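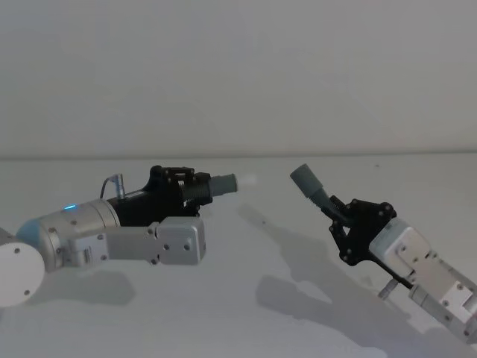

The two arms at the Saavedra table, fingertip to fingertip.

Drurnby Robot Arm Club: Questions We Get a Lot

Last updated July 2018

Who can join?
Anyone going into ninth grade or above, and we do mean anyone. You don't need to have built a thing in your life. Some of our steadiest programmers came in because a friend dragged them along, and we're very glad of those friends! We have room for 14 students each term, and if we fill up we keep a waiting list, which moves faster than you'd think once the soccer season gets going.

What do students do all term?
They teach two arms to work together. The first few weeks go to getting both grippers to meet over the middle of the table at the same height, which sounds like nothing at all until you've tried it (please come and try it, parents too). After that they move on to passing a foam block from one arm to the other, and then each team picks a task of its own for the Pemelora Challenge in May.

What is the Pemelora Challenge?
It's our end-of-year meet with the other clubs in the area. Each team gets 3 runs at its task and the best one counts. Last time our top team finished with 81 points, and you could hear the cheering from the parking lot.

Do students work with the real arms right away?
They start on the computer, in a practice program called Vokulance, and move to the table once a coach has watched their program run through from start to finish. Most get there by the second or third meeting. If it takes your student longer, please don't worry, and please don't let them worry either.

Is it safe?
We take good care that it is. The arms run at slow speed for all club work, a coach stands by the stop button, and hands stay off the table while anything is powered up. Long hair gets tied back and hoodie strings get tucked in. Students hear this from us so often that they start saying it to each other.

What does it cost?
Dues are $40 a term, and that covers everything except the pizza. If that's a stretch for your family, just have a quiet word with Weidong Qiu, our head coach, and we'll sort it out with no forms to fill in.

Why is it called the Saavedra table?
After the family who gave us our first workbench, years back. The bench is long gone but the name stuck to whatever table the arms are on.

Can I come and watch first?
Yes, please do! Visitors are welcome at any meeting, little brothers and sisters included, as long as a grown-up stays with them. Come in by the side door and follow the noise.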